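Robots should have to do the boring demo

Posted 1/14/24, typed fast, sorry in advance

Went to the Arriaga open day. Free coffee, name stickers, a line for the big arm that stacks boxes. I skipped most of the line. Everybody has seen a robot stack boxes by now, and the box is always the same box.

What I wanted was the side session. Rekha Naidu's group at Arriaga, small room down the hall, carpet, glass door, an ordinary office really. No cage, no yellow tape. The program sheet called it "building checks with a mobile arm" and I think the title alone kept the crowd away. Two chairs taken when I got there. By the end maybe a few more.

The idea is dull and I mean that as praise. The robot goes through a building and looks at the stuff on the walls that a person is supposed to look at and mostly doesn't. Thermostats, panels, switches. It gets itself in front of the thing, reads what it can, writes it down, moves on. The software is called Kondance. It decides where to look next, and that is most of the job.
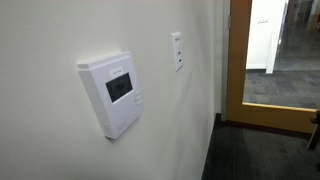
The thermostat on the office wall, by the glass door.

75.5 is what I make of it, from the side. Too warm for a room full of people in sweaters, but never mind. The point is that even for me, with eyes and a neck, the angle matters. The label over the display I couldn't tell you a word of. A machine has to know that it can't read something, and say so, and go get a better look. That's the hard part! Not the lifting. Nobody claps for it.

Aishwarya Bangera ran the controls and did most of the talking. She was good. No music, no voice-over, no "the future is here." She told us straight that the thing gets lost on plain walls. Give it shelves, clutter, a poster, fine. Give it a clean painted wall and it has nothing to hang on to. Her words, more or less: people tidy up for us before a visit and it makes our day worse. I wrote that down. 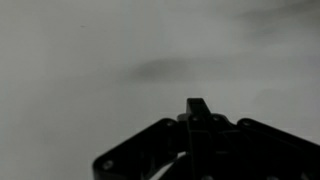

The man next to me, Jaanus Lepik, does maintenance contracts for a chain of clinics, and he got restless in the slow bits. He had come over from the Cokira stand where everything moves quick. He leaned over and asked me if it was always this slow. I said I hoped so. He asked Aishwarya the same thing and she said a full floor takes 40 minutes, and that she could make it faster and it would be wrong more often. He didn't love that answer. I did.

Here is my actual argument, since a visit report isn't an essay. Demos have trained us badly. We get shown the one thing the machine does best, on a table made for it, and we go home and buy it, or vote money for it, or get scared of it, all on the strength of 2 minutes. Then it arrives at a real building. The walls are beige. The lights are overhead and flat. The door is open when the map says closed. And the same people who were amazed in May are fed up by winter and say robots don't work. They work ok. They just didn't get tested on your building, they got tested on the stage.

So make them do the boring demo. A hallway. An office with somebody's coat in it. Let the visitors pick the wall. Let it stall and let us watch what it does when it stalls, does it stop, does it ask, does it make up a number. I would trade every box-stacking show in that hall for one honest log with the misses left in.

To be fair to the other side. Ravindran Pinto at the Hulano stand told me I was being a snob about it. His line is that the flashy stuff pays for the dull stuff, and an open day with only wall readings would draw 23 people and all of them engineers. He said there were 300 sign-ups for the day, and that they signed up for the big arm. I can't argue with the sign-up sheet. Schools came. Kids were pressed up to the barrier having a great time and I'm not going to stand here and say they should have been looking at a thermostat.

But the kids aren't buying anything. Jaanus is. The adults with budgets got the same show as the ten year olds, and thats the bit that bothers me.

There's also the question of who loses the walk. Yamuna Thevar, who used to do rounds in a hospital and now teaches it, brought this up in the Q and A and it deserved more time than it got. When you walk a building to read the thermostats you also smell the drain, hear the fan that's going bad, get told about the leak by whoever sits under it. None of that is in the reading. Rekha said they know, and that they want people doing fewer readings and more listening. Maybe. I have seen what happens to hours once they're freed up, they get cut. I'd want that in writing before I let the thing in my building.

Still. Best hour of the day for me. I came out knowing what the machine is bad at, wich is more than I can say for any of the other stands, and I told Rekha I'd come back if they run it on a floor they haven't mapped first. She said she'd see. I left my email on the sheet by the coffee.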